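Silen bench notebook
September, started 9.40 am
Purchasing for next quarter: hand-held grippers, pads, and whether we want any of the Trullareo stuff

Gladys wants a number from me before the Gikuvthorpe call. I would like to give her a small one. Writing this down as I go so that when the big one turns up anyway there is a record of where it came from.

What is on the table, money-wise:
Laizer quote for a second pair of hand grippers, 4000 the pair, cables extra (of course).
Trullareo quote for a bench arm "from 2000". The word "from" is carrying a lot there. No controller, no mount, no fingers in that price. Caroline asked them for the full list and got a brochure.
Spare pads, 147 for a pack of 16.

I have the clear boxes out this morning because they are what everyone complains about. If new kit is going to earn its place it has to be on these.

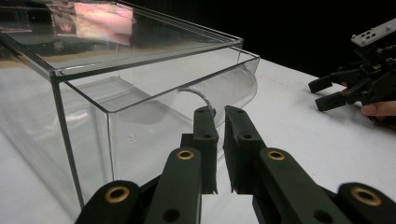 The Trullareo sales sheet says their arm handles "transparent items with ease". No figures, no list of items, no word on how the thing is supposed to find a clear edge against a white top. I have trouble finding it myself and I'm standing next to it. I asked for a trial on one of our boxes and was told trials come after the deposit. Noted, underlined, Gladys please read that line twice.

Laizer at least say nothing about transparent items at all. I count that in their favour.

Where the money would go if it were mine:

1. Pads first. They are the part that touches things and they are the part that goes. 147 is the cheapest line on the sheet and the only one I'd sign today. Ask whether the pack is lefts and rights or all one hand. Last order we guessed and guessed badly.

2. Boxes with drawers or inserts. We keep pricing grippers and forgetting the things they are meant to pick up. The clear ones with the inner tray get scratched, and once the walls are scratched they are easier to see and we are fooling ourselves about how hard the job is. Put a line in for replacements. Caroline says to buy them from the kitchen aisle and stop paying lab prices. Agreed.

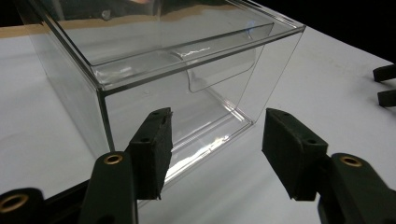 3. Second pair of hand grippers. Not convinced. The argument is that two people could work at once. Two people need two tables, two lots of cable and somewhere to stand, and none of that is in the 4000. I also want to know what happens when a bush wears out. Can we buy the bush, or do we buy the whole linkage? Laizer's answer by phone was "it hasn't come up". It will come up.

4. Bench arm. No, for now. See below.

10.55. Went over the floor plan with Caroline. She is keener on the arm than I am and thinks I'm being a misery about it. Her point is that hand work ties up a person for every minute of it, and the wages come out of a different pot so they never show against the kit. Fair. I've asked her to write that up with hours in it, because I won't put it in the request as a feeling.

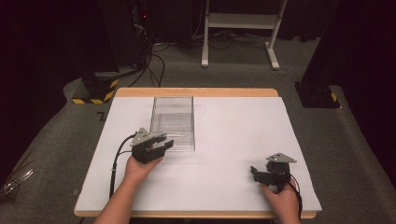 My point back was space. The Trullareo drawing wants clear floor on all sides of its base plus a stop button in reach, and that is before anyone has walked a cable anywhere. We would lose the route round the back of the table or move the curtains, and moving the curtains means redoing the lighting. Brochure photos always show the arm alone in a white hall. Ours would be living with cables and stands and people.

Also service. Their engineer visits are charged by the day with travel on top. I could not get a day rate in writing. A supplier who won't write down the day rate has a day rate you won't like.

Cheap jobs that don't need a quote at all:
- board wants a proper clean, or a new board. There are beige stains on it that I'd like gone before we do anything with clear plastic again
- tidy the pads. One of them has a flap of material coming away at the corner. Try glue before opening a new pack
- label the cables left and right at both ends
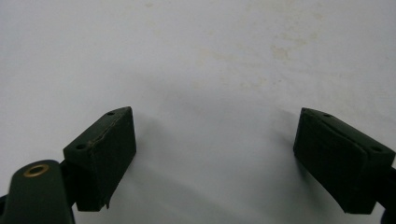

11.30. Gladys rang. She says Gikuvthorpe have money that must be spent this year and would rather see one large item than several small ones. I said that is a reason for them and no reason for us. She said put it politely. Draft wording for the request:

"We ask for pads and replacement containers now. We ask to hold the gripper pair until Laizer confirm in writing which wear parts are sold singly. We do not support the bench arm without a trial on our own containers ahead of any deposit."

Caroline wants "at this time" added to the last sentence. Fine, she can have it.

Still to chase: Laizer on wear parts and cable price. Trullareo on day rate, controller, mount. Pad pack, lefts or rights.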